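Salthorpe Hand-Held Gripper: Set-up and Operating Guide
Section 7. Finger faults and safe recovery

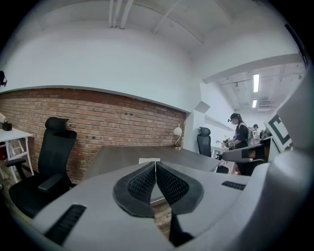

7.1 Scope of this section

This section applies when the fingers of the gripper fail to close, fail to open, or close unevenly. It covers stopping work, inspection of the finger pads, and the checks required before the gripper is returned to use. Faults in the charging dock are dealt with in Section 9.

The procedure may be carried out by any operator who has completed the basic set-up in Section 3. Removal of the housing is reserved for the Clovska service desk.

CAUTION: The fingers may move without warning while a fault is present. Keep hands, hair, cords and loose straps clear of the pads until step 4 has been completed.

7.2 Stopping work

1. Release the trigger. Do not pull at an object that is held between the pads.

2. Tell other persons in the work area that the gripper is out of use.

3. Rest the gripper on a flat desk or bench with the fingers pointing away from all persons. Do not stand it on its fingers.

4. Hold the power button until the status light goes out, then remove the battery. Wait 75 seconds before touching the pads.

5. If an object is still held, support it from below and ease the left finger outwards by hand. Stop if firm resistance is felt and proceed to 7.5.

Note: Recordings in progress are closed automatically when the power button is held. A recording closed in this way is marked "Incomplete" in the Oromier log and should not be deleted.

7.3 Inspecting the finger pads

6. Examine the mesh face of each pad under a good light. Look for grit, threads, adhesive and torn mesh.

7. Remove loose dirt with the soft brush supplied. Do not use compressed air, which can drive particles into the finger slide.

8. Check the rim of each pad. If a rim has lifted or split, fit a new pair of pads. Pads must always be replaced in pairs.

9. Bring the fingers together slowly by hand. The pads should meet evenly along their full height. A gap at one end indicates a bent finger or a pad that has not been pressed fully home.

10. Confirm that the vents in the housing are clear. A blocked vent can lead to fault code 39 (motor temperature), in which case the gripper must be left to cool before the battery is refitted.

CAUTION: Do not apply oil or grease to the pads or the finger slide.

7.4 Returning the gripper to use

11. Refit the battery and switch on with the trigger released.

12. Open and close the fingers fully, without a load, until five complete cycles have been made. Listen for clicking or grinding.

13. Run the finger check from the Oromier menu. A closing score of 85 or above is acceptable. If the score is lower, repeat steps 6 to 9 once only.

14. Repeat the marker calibration described in Section 4 if the pads have been replaced or the gripper has been dropped.

15. Enter the fault code, the action taken and the closing score in the equipment log.

7.5 When to withdraw the gripper

The gripper must be withdrawn and labelled "Do not use" if the fingers move with the trigger released, if the housing is cracked, or if the same fault code returns after step 13. Remove the battery and store it separately. Batteries are to be returned in the Mendonça transit case and must not be sent loose.

Any injury to a finger or hand must be reported to the site supervisor before work is resumed, however slight it may appear.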